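Forschen & Technik | Roboter | Lesezeit: 5 Minuten

Wie lernt ein Roboter, den Tisch abzuräumen?

Eine Gabel aus einer Schüssel zu nehmen ist für dich einfach. Du greifst hin, und schon hast du sie in der Hand. Für einen Roboter ist das eine schwierige Aufgabe. Magdalini Raptis und Latrice Park arbeiten im Projekt Gumumano daran, dass er sie durch Vormachen lernt.
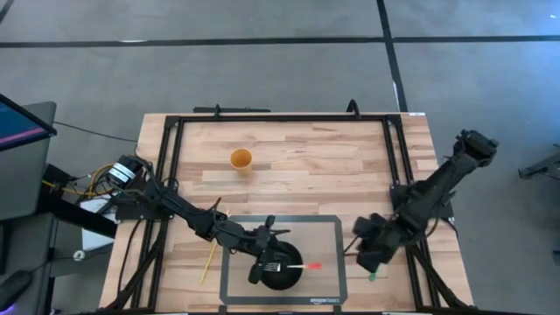
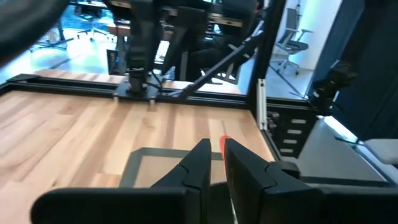
Oben: Arbeitstisch mit zwei Roboterarmen, Schüssel und Gabel. Unten: Blick von einer kleinen Kamera am Greifer.

Früher haben Menschen einem Roboter jede Bewegung einzeln aufgeschrieben: Arm nach links, Greifer auf, Arm nach unten, Greifer zu. Das klappt gut, wenn immer alles am selben Platz liegt, zum Beispiel in einer Fabrik. Auf einem Küchentisch liegt die Gabel aber jeden Tag woanders. Mal steht die Schüssel links, mal rechts. Ein fest geschriebenes Programm greift dann daneben.

Vormachen statt aufschreiben

Bei Gumumano steuert deshalb zuerst ein Mensch die beiden Roboterarme. Er bewegt zwei Hebel mit den Händen, und die Arme machen die Bewegung nach. So wird eine Aufgabe von Anfang bis Ende erledigt. Der Computer speichert dabei zwei Dinge: was die Kameras sehen und wie sich die Gelenke der Arme bewegen. Eine solche Aufnahme heißt Demonstration. Das Wort bedeutet hier einfach Vorführung.

Für die Aufgabe mit dem Geschirr haben die Forscherinnen 600 Demonstrationen gesammelt. Danach haben sie alle angeschaut. Manche waren unbrauchbar, etwa wenn eine Kamera ausgefallen war oder der Mensch am Hebel zu lange gezögert hatte. 492 Aufnahmen blieben übrig.

Mit diesen Aufnahmen übt ein Computerprogramm, das man neuronales Netz nennt. Es bekommt ein Kamerabild und soll vorhersagen, wie der Mensch die Arme als Nächstes bewegt hat. Am Anfang rät es fast immer falsch. Nach jedem Versuch wird es ein kleines bisschen verändert, damit der Fehler kleiner wird. Das wiederholt der Computer sehr oft.

Warum mehrere Kameras?

Eine Kamera schaut von oben auf den Tisch. Sie zeigt, wo der Becher und die Schüssel stehen. Manchmal verdeckt aber ein Arm genau die Stelle, auf die es ankommt. Dann hilft eine Kamera direkt am Greifer. Sie ist nah dran und sieht, was zwischen den beiden Fingern steckt. Dafür hat sie keinen Überblick über den ganzen Tisch.

Du kannst das selbst ausprobieren. Halte dir eine Papprolle vor ein Auge, schließe das andere und versuche, einen Löffel vom Tisch zu nehmen. Danach machst du es noch einmal ohne Rolle.

Was kam heraus?

Raptis und Park wollten wissen, ob die Kamera am Greifer wirklich etwas bringt. Sie haben das Programm einmal nur mit dem Bild von oben trainiert und einmal mit allen Kameras. Dann durfte jedes Programm die Aufgabe 62-mal versuchen. Mit dem Bild von oben allein gelang sie 30-mal. Mit allen Kameras gelang sie deutlich öfter. Die meisten Fehler passierten beim Zugreifen: Der Greifer schloss sich zu früh, oder die Gabel rutschte weg.

Dünne Dinge bleiben schwierig. Schon wenn der Greifer etwas zu weit links ist, schließt er sich neben dem Griff einer Gabel. Einen Becher erwischt er leichter.

Als Nächstes soll das Programm mit Geschirr üben, das in den Demonstrationen nicht vorkam. Die Aufnahmen dafür beginnen im Mai.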